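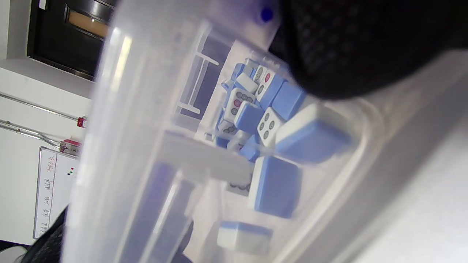 Most laminated game pieces fail at the glue line. Two layers of plastic, molded in separate batches, shrink at slightly different rates as they age, and the joint between them takes the strain. Mahjong tiles are a good test case. The usual modern tile has a white face layer and a colored back, often pale blue, and the two have to stay flat against each other through years of being pushed around a table. Engraved circles in red and green add a second weak point, as paint sits in a cut that skin oil reaches every time the tile is handled.

The repair shop Garrido, in Jirkenham, keeps records on the sets it takes in. Its log, closed in December 2022, covers 21 sets with split tiles. In 6 of them the split began at a corner. In 4 the back layer had bowed enough to rock on a flat surface. The rest had opened along a long side, where the joint gets the most sideways load during mixing.

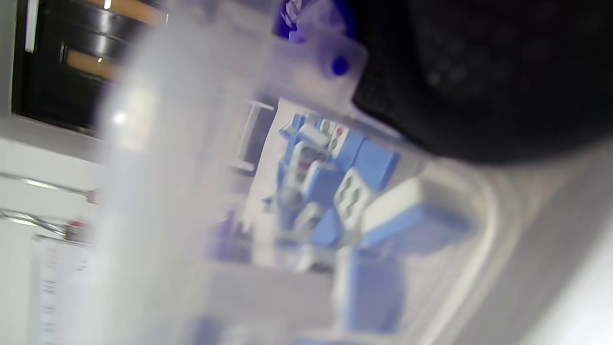
Temperature matters more than wear. The shop ran spare tiles from Prisberg, a mid-priced line, through up to 2,000 warm and cold cycles. Solvent-bonded joints held. Joints made with a general-purpose adhesive turned cloudy first, then let go at the edges.

For storage, a rigid box kept in a closet on an inside wall is enough. Attics and car trunks are not. Tiles should be wiped with a damp cloth and dried before they are put away. Alcohol lifts the paint from the engraving and should be avoided.

A split tile can be reglued if both faces are still flat. Old adhesive has to be scraped off completely, and clamping pressure should be light. Plellema, which sells replacement tiles singly, expects to add blue-backed blanks to its list in January.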